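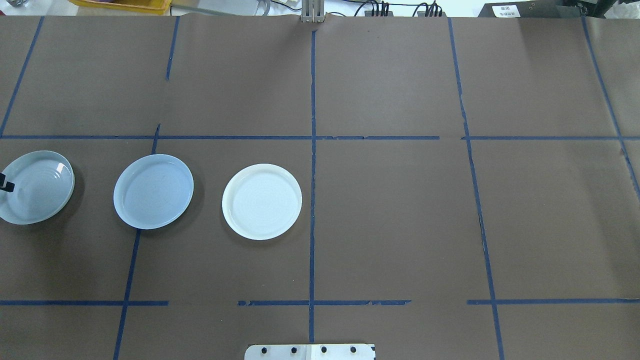
Search products Enter keyword or part no. Go

Cluvance Haldane 18 Evidence Drying Cabinet

The Haldane 18 is a lockable, filtered cabinet for drying clothing, bedding and other damp exhibits before packaging. It is intended for police stations, forensic laboratories and hospital units that hold items following an assault or other serious incident.

Air is drawn in through a pre-filter at the base and discharged through a HEPA and carbon filter stage at the top. The cabinet recirculates no air between compartments. Each of the 2 compartments has its own fan, hanging rail, drip tray and keyed lock, so exhibits from separate persons can be dried at the same time.

Specifications

Internal height per compartment: 139 cm
Rated airflow: 200 cubic metres per hour
Access log: door openings recorded by user PIN, exported by USB
Interior: white powder-coated steel, coved corners
Seals: numbered tamper seal point on each door

Drying is at ambient temperature. No heating element is fitted or offered. The interior should be decontaminated between cases in line with the agency's own procedure; chlorine-based cleaners must be rinsed off the door gasket.

Replacement filters are stocked at our Wiltdale warehouse. The filter change indicator is set at the factory and can be adjusted by a supervisor.

For the single-compartment model, see Armont. Quotes and site drawings: Souad Samir, agency sales.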